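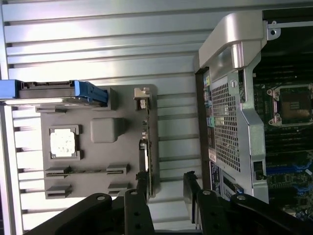

Parallel gripper or linkage fingers for PC strip and rebuild?

Posted by tessel_arm, 2021-11-23

We are comparing two controllers and two sets of fingers on the desktop assembly cell at Zulirdale. The parts are a CPU, a RAM module and a 3.5-inch drive in its carrier, all picked from a printed fixture. The arm stays the same throughout. The open question is whether the wrist camera is enough by itself once the gripper is down inside the case.

My view so far is no. Over the fixture it is fine. Near the socket the fingers take up the bottom of the view, and the outer links hide more than the fingertips do.

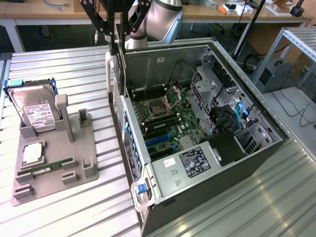

Side view from the fixed camera, fingers over the rear of the case.

ribcage_9 wrote:

I disagree about the wrist camera. We ran 186 drive insertions at Iltisville on wrist view only and the fixed camera added nothing except latency. What is your exposure set to? Bare ribbed aluminium throws highlights and will upset any edge detector. Cover the bench before blaming the fingers.

tessel_arm wrote:

Fixed at 800 microseconds. Auto exposure was worse. I take the point on the bench, but a drive is a large part with a handle. A CPU is a flat square in a recess and I need to see its edges on the way down.

quarterturn wrote:

Both of you are comparing cameras when the first post asks about fingers. The outer links are wide. In a case with the drive cage on one side and cables looping down to the board, I would worry about the links before the tips. We changed to the Povia slim set in May and lost some grip force - enough to matter on the drive, not on RAM.

ribcage_9 wrote:

Grip force on the Povia set depends on the controller. With the Võ box you can raise the current limit per move. With the stock one you cannot.

tessel_arm wrote:

The Võ box is one of the two here. I will run RAM and CPU with both finger sets on that controller, then repeat on the stock one with the fixed camera off. Bench covered for all of it.

quarterturn wrote:

Log motor current as well as success. A seated module and a jammed one can look the same from the side.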